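Karneo Kitchen Notes

Search recipes and methods
Go

Choux Buns with Even Walls: Drying the Paste and Setting the Shell

These instructions cover plain choux buns for filling with cream or custard. The method assumes a home oven with top and bottom heat and no fan. If the fan can't be switched off, lower the stated oven settings by one notch and watch the color during the last part of the bake.

Ingredients

Water, 120 g
Unsalted butter, 55 g, cut small
Salt, a pinch
Bread flour, 70 g, sifted
Eggs, 3 medium, beaten together and strained

Cooking the paste

Put the water, butter and salt in a heavy saucepan. Heat gently until the butter has melted, then raise the heat and bring to a full boil. Do not let it boil before the butter melts. Water lost at this stage changes the ratio, and the paste will take less egg than it should.

Take the pan off the heat and add all the flour at once. Stir hard with a stiff spatula until no dry flour is left. Return the pan to medium heat and keep the paste moving for 90 seconds. A thin film should form on the base of the pan. In a nonstick pan the film may not appear, so go by the paste itself, which should gather in one piece and look slightly shiny.
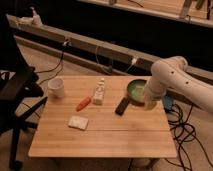

Move the paste to a bowl and spread it up the sides to release steam. Wait until it is warm to the touch but no longer hot. Add the egg in small amounts, mixing fully each time. The paste will split into slippery lumps after each addition and then come back together. Stop when it falls from the spatula in a V shape and leaves a ragged edge. There may be egg left over. Plodham bread flour usually takes nearly all of it; the softer Judum flour takes less.

Piping

Fit a bag with a plain round tip. Hold it upright, close to the tray, and press without moving until the mound is the width you want. Stop pressing before lifting the tip away. Leave 3 inches between centers. Flatten any peaks with a damp fingertip and mist the tray lightly with water.

Baking

Heat the oven to 400 F. Bake on the middle rack until the buns are fully risen and golden, roughly 20 minutes. Lower the oven to 340 F and continue until the cracks are the same brown as the tops. Pale cracks mean the wall is still soft. Keep the door closed throughout the first stage.

Turn the oven off, pierce each bun at the side with a skewer, and leave them inside with the door ajar for ten minutes. Cool on a rack before cutting.
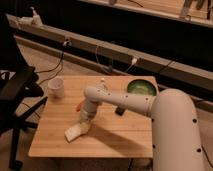 Why do the buns collapse after they leave the oven?

The walls have not dried enough to hold their shape once the steam inside condenses. Extend the second stage of the bake and check the color of the cracks before turning the oven off.

Storage

Unfilled shells freeze well in a sealed box. Reheat from frozen at 340 F until crisp, then cool before filling. Filled buns soften within a few hours in the refrigerator.

Related methods

Craquelin topping for choux
Pastry cream without lumps
Arumugam cardamom custard
Eclairs: piping straight lines

Contact | Copyright Karneo Kitchen Notes | Back to top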